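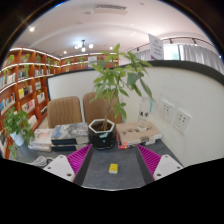 Dedos com almofadas nervuradas, objeto amarelo pequeno, mesa ainda por arrumar.

A pergunta que me fazem mais vezes desde que escrevo sobre automação é se já há máquina que arrume uma mesa. A resposta curta continua a ser "depende da mesa", e a longa ocupa o resto deste texto.

Peguemos no objeto amarelo. Tem o tamanho de uma caixa de fósforos ou de uma borracha, é retangular, contrasta com o tampo cinzento-escuro e não tem nada encostado. Para uma pinça de dois dedos é o caso favorável: duas faces opostas, largura bem abaixo da abertura, fundo uniforme para a segmentação. A dificuldade está na altura. Um objeto baixo obriga as pontas a descer quase até ao tampo, e um erro de poucos milímetros em z dá contacto com a mesa ou fecho em vazio. As nervuras ajudam no atrito lateral e cedem um pouco, mas não corrigem a altura.

Depois vem o resto da mesa. Livros empilhados são outro problema. Um livro deitado por cima de outro não oferece espessura acessível pelos lados maiores, e a pega tem de ser feita pela lombada ou por um canto, com o peso todo em consola. O binário no punho cresce depressa e o de baixo tende a vir atrás. Uma pessoa resolve isto empurrando o livro para fora da borda até o poder agarrar. Já vi a mesma estratégia em demonstrações, sempre com livros de capa dura e sempre um de cada vez.

A garrafa de plástico transparente em cima da caixa de cartão junta dois casos maus. Os sensores de profundidade por luz infravermelha veem mal o transparente; o rótulo branco dá alguma superfície útil, o resto devolve ruído. E a base onde assenta não é fixa: se a pinça tocar na garrafa de lado, mexe a caixa também. O cabo branco enrolado fica para outro dia. Objetos lineares deformáveis não têm pose, têm configuração, e quase todos os planeadores que conheço pressupõem a primeira.

Falta o vaso. A folhagem tapa parte do fundo, mexe-se com qualquer toque e entra no mapa de ocupação como um volume sólido muito maior do que é. O planeador ou dá uma volta enorme ou declara que não há caminho.

Em setembro fiz a conta que andava a adiar, com os registos de um braço Rukberg e uma pinça Schmieder montados na bancada. São 3.862 tentativas de pega, quase todas com objetos rígidos e isolados. Nesse regime os números são bons e pouco interessantes. Quando passei para mesas com objetos misturados, fiz 31 ensaios de arrumação completa. Em 18 o sistema chegou ao fim sem eu intervir. Nos outros, a falha mais comum foi empurrar um objeto vizinho durante a aproximação, seguida de perda da estimativa de pose. O software era o da Holano, com os parâmetros de origem, exceto a velocidade de descida, que reduzi nos últimos 10 centímetros.

Mandei a tabela ao Toshio Wada, que trabalha com células de montagem na Bometora. Respondeu que na fábrica uma taxa destas parava a linha no primeiro turno, e tem razão, mas a comparação é torta. Na linha dele a peça chega com orientação conhecida, num tabuleiro feito para ela. O chão de fábrica resolveu o problema eliminando a variação antes de a máquina a ver. Em casa ninguém quer comer num tabuleiro de posicionamento.

Há também a parte que não é mecânica. Arrumar implica saber para onde vão as coisas. O livro vai para a estante, mas para qual dos compartimentos? O objeto amarelo é lixo ou é para guardar? Nos meus ensaios o destino estava dado à partida, uma caixa por categoria, o que facilita bastante a vida ao algoritmo e convém dizê-lo quando se publicam percentagens.

Para já a minha estimativa é esta: recolher objetos pequenos, rígidos e separados, sim, com supervisão. Pilhas de livros, em condições escolhidas. Cabos e recipientes transparentes, não com este equipamento. A seguir vou repetir os ensaios com uma segunda câmara, montada de lado, para ver quanto da perda de pose é oclusão pela própria pinça.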